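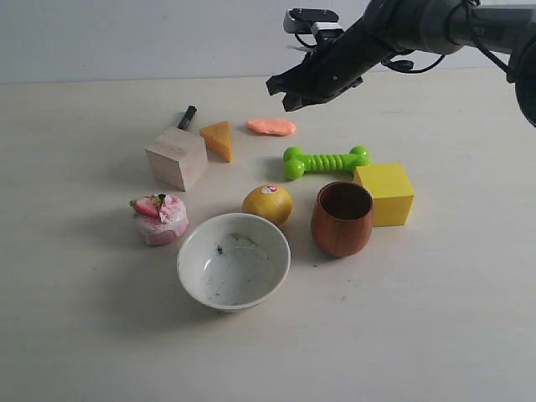 How do I get modeling clay residue and small dark specks off a pale tabletop without leaving a dull patch?

19/05/2023, posted by Hindeck

hattar_4

Let the clay stiffen, lift the bulk with the edge of an old plastic card, then wash what's left with warm water and one drop of dish soap on a soft cloth. Rinse with a second cloth and dry it right away. Do the specks separately. If they're marker they won't care about soap, and you'll need a little rubbing alcohol on a cotton swab.

Hindeck

Thanks, but I should have said more in the first place. I've read the usual advice and I don't believe most of it. The table gets used for small stuff: a lump of salmon-pink clay, a black marker, play food, a green dog chew toy, some plain blocks. The clay goes down straight on the surface. I was told that was fine because this kind of clay "doesn't transfer," and I'd like to know who tested that and on what.

What I end up with is a light grease mark that only shows from one side when the light is low, plus tiny dark dots. I have tried:

Soap and water. Grease mark got wider.

A melamine sponge, the kind everybody swears by. It worked on the dot. It also worked on the finish, and I now have a spot near one corner that is flatter than the rest of the table. I was told it was "gentle." It's sandpaper with good manners.

A bottle of Anent surface spray, bought because the label promised no streaks. Streaks.

I don't know what the top is made of. There's a faint grain to it, but that could be a printed layer as easily as real wood, and the table came used from a place in Lernby with no paperwork.
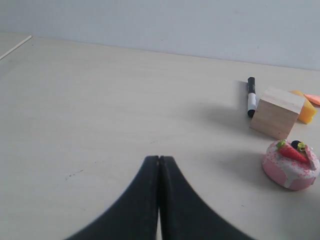 The dots are the part I'd most like to solve. They don't feel like anything under a fingernail, so I doubt it's dried clay. Could be marker, could be a burn, could be something in the surface that was always there and that I only noticed once I started staring at it. I'm not going to pour alcohol on a finish I can't name unless somebody can tell me what happens when it goes wrong.

hattar_4

Then test it underneath. Dab of alcohol, count to thirty, wipe. If the cloth picks up color or the spot goes tacky, stop. If nothing happens, go ahead on top. I've done it on my own desk plenty of times.

Hindeck

The underside of most tables isn't finished the same way as the top. Sometimes it isn't finished at all. So a pass down there tells me very little. Inside a back corner on top would be a better test, if I have to give up a patch somewhere.

oldbench29

Fair point about the underside, and I'd test on top too, right up against the wall side where you'll never look.

I refinish secondhand tables, so a few things from that end. Soap spread your mark because the soap was doing its job and then nothing took the grease away. You loosened it and moved it. Blot first with a dry paper towel, hard, straight down. Put a fresh sheet down and do it again until it comes up clean. Then a barely damp cloth with soap, working from the outside of the mark toward the middle, turning the cloth every couple of passes. People rub in circles from the center and then complain the stain grew.

Cornstarch gets recommended for greasy clay marks. I've had it do something on bare wood and nothing at all on a sealed top, so I wouldn't bother unless water soaks in. Quick check: put a drop of water on the surface and leave it four minutes. If it still sits up in a bead, the top is sealed and the grease is lying on it. If it has gone flat and left a darker ring, you have open wood, and you should stop adding water to it.

For the dots, before any alcohol, try a plain white pencil eraser. Light pressure, short strokes. It will shift scuffs and some surface ink. If the dot stays exactly as it was, it may be below the finish, and then there's no cleaner for it. You live with it or you refinish the whole top. Printed tops often have flecks put in on purpose, so compare with a bit of the table that never gets used before you go to war with one.

The flat spot from the sponge isn't coming back. You can hide it some with a thin coat of paste wax on a real wood finish. On a printed plastic surface wax mostly gives you a smeary spot to go with the flat one.

As for "doesn't transfer" — I would not trust that about any oil-based clay left sitting overnight. Air-drying clay is a different thing and mostly leaves crumbs. I can't tell you which one you have. Press a bit on printer paper, leave it until morning, and look at the back of the sheet. If there's a see-through halo, that's your grease.

Hindeck

The drop of water beaded up and was still there when I came back, so sealed, I'm prepared to say. Blotting took up more than I expected. The eraser removed one dot and did nothing to the others, so either they're two different things or the eraser is overrated. I've put clay on a sheet of paper and will look in the morning. The spray is going back to the store.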